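Prurnow in pictures: teaching two arms to put a cable away

Apr 6, 2024

The paper is finished and has been sent off to be disliked by strangers. It has eleven plots in it and very little of the table, which seemed unfair to the table, where most of the work was done. So this page is the other half. The short version of the paper, for those who came for pictures: Prurnow is a way of training a two-armed robot to pick up loose cable and put it in a bin, by having it guess ahead of time which bit of the tangle will still be worth holding a second later. We collected 719 demonstrations by hand. The best policy we trained finishes the job 73 percent of the time. The rest of the time it does something else, often with great confidence.

The wrist view

Most people who visit Gillament want to look at the arms from the front, like a zoo. The policy spends its life much closer in. What it gets from the wrist is a pair of gripper fingers, whatever happens to be between them, and a great deal of dark marble with pale veins running all over it. A white cable on that surface is a nice test of character. The veins are white too, some of them are about as wide as a cable, and they have the further advantage of never moving when you grab at them.
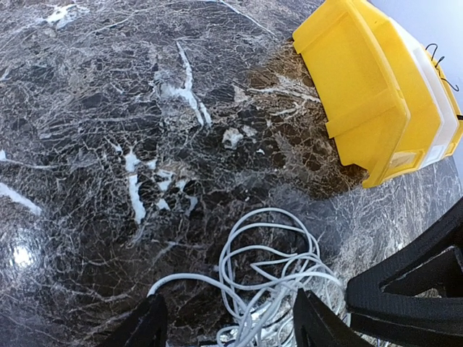
Our first policy was very fond of the veins. It would line up, close, lift, and carry nothing at all over to the bins with real care, then open its fingers and go home. On the overhead view this looked like a success for several seconds, and it fooled our automatic scoring for longer than I'm going to put in writing. Sabina Paul was the one who noticed that the bins were not filling up.

What fixed it was motion. In Prurnow the network has to predict how every patch of the wrist view will shift when the gripper nudges forward a little. Cable lags, springs and rolls. Stone doesn't. After a couple of nudges the policy has sorted the table into things that answer and things that sit there, and it only reaches for the first kind. We call this the poke, and in the paper we call it "interaction-conditioned grasp forecasting", so that it could be published.

We tried the obvious cure as well, which was to buy a plain mat. It helped a lot. It also made every policy equally good and gave us nothing to write about, so the mat went in a drawer and the marble stayed. Reviewers may find this perverse. I'd point out that the world contains many patterned surfaces and few of them come with a mat.

Bins, and how we sort

The full task has two parts. Pick up the cable, obviously, and then choose where it goes. Black cables belong in the bin that already has black cables in it. White ones go to whichever bin is free. There are no written labels for the policy to read and no list of colors in the code; it has to work the rule out from what the bins hold at the time. Shuffle the bins and the rule should follow the contents. It mostly does.

The harder problem was the black tangle already in its bin. Strands stick up over the rim, and to a policy that has been rewarded for finding cable, a bin full of cable is a buffet. Early runs had the right arm emptying the bin about as fast as the left could fill it. They were beautifully coordinated. They could have gone on until the funding ran out.

We ended up adding a small penalty for grasping anything that sits inside a container, plus 12 demonstrations in which the operator hovered over the full bin, thought better of it, and moved away. Those 12 did more than the penalty did. I have no explanation that would survive a seminar. Saha, our simulator, says the penalty alone should have been enough, and Saha is usually right about rigid things.

Black cables in the yellow bin on the right, nothing in the other two, white cable on the marble, and both arms at the table:
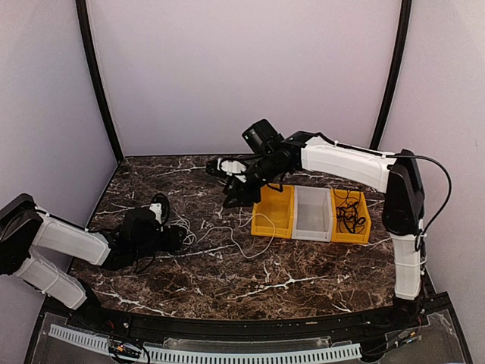

What worked, what didn't

The forecast is the part I'd keep. Take it out and the policy still reaches, but it picks the loop that looks best right now, and the loop that looks best right now is very often the one holding the knot together. With the forecast it goes for an outer strand and lets the rest follow. It looks lazy and it's quicker.

The second arm turned out to be less useful than we had promised in the proposal. We imagined one arm pinning while the other pulled. The policy learned to do that in maybe a third of the runs where it would have helped, and in the others it parked one arm low over the table and let the other get on with it. Anyone who has worked in a shared kitchen will know the arrangement.

Moving the bins slightly between runs did no harm. Stacking them did. If the bins are nested the policy has no idea what it is looking at and tends to aim for the rim of the nearest one. We had no demonstrations of unstacking and I don't blame it.

Thick power cords were a disaster, and we left them out of the headline number. They are in the appendix, in a table that Sabina describes as "brave".

Changing the light gave us the most trouble of all. The marble is polished and throws back whatever is overhead, and a bright spot that slides across the stone as the wrist moves is, by our own definition, a thing that answers when poked. The network got very interested in reflections for all of October. We added a second nudge in a different direction, which cable and glare react to differently, and it has lost interest since. More or less.

If you want to try it

Code and the demonstrations will go up once the review is over. The method needs one wrist camera per arm and a controller that can make small moves without overshooting. We ran it on the Plingate controller, which can, provided you restart it after lunch. Training took 3 days on the machine we have, and would take less on the machine you have, as everyone keeps telling me.

Comments

cordwrangler
Did you ever try it on black cable against the dark parts of the stone? I'd have thought that was worse than white on the veins.

author
It is worse for people. The policy doesn't mind much, as the poke works the same either way. The operators complained a good deal while collecting those.

M. Oduya
Very much enjoyed the careful delivery of nothing. We had a peg insertion policy that did the same and it got into a talk.

tablefour
What counts as finished for the 73? All of the cable in the bin, or is a bit over the edge fine?

author
A bit over the edge is fine as long as nothing touches the table. We argued over this for a week and that was the version everyone disliked equally.

hexnut_ann
Please sell me the mat.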